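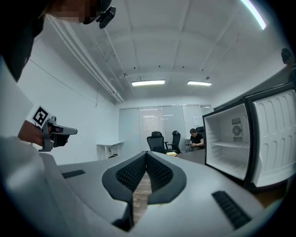 Right gripper's view, fridge door fully open. Marker on the other unit faces the lens.

Tariq Durrani wrote:

> Two questions on the Flindside grippers before I print a set. Does the tag on top stay readable at the angles you get reaching into a low fridge? And are you still on the smooth fingers? Mine let go of anything with condensation on it.

Tariq,

Tags first. I logged 100 reaches into the mini fridge with the door at full swing. Detection dropped out on 2 of them, both with the wrist rolled past 30 degrees. Tilt toward the other gripper's camera is harmless; roll away from it is what loses the corners. Keep the white border as wide as the drawing has it. I trimmed mine once to clear the housing and had to reprint.

Fingers: no, I changed to the soft black ones with the mesh texture in July. They flex more at the tip, so the trigger travel in the old config closes too far. Set the closed limit to 3255 and work back from there. The bundedach branch has the new value but not the matching open limit, which you will have to measure on your own unit.

Not solved: the door. Pulling it from the top edge is repeatable, pulling from the side is not, and I suspect my wrist more than the hardware. The shelf has not been tried with any load.

If you print at Trenadley, use the 0.2 mm profile for the trigger. The coarser one binds at the pivot.

Does anyone have the Baloch spring part number? The wiki link is dead.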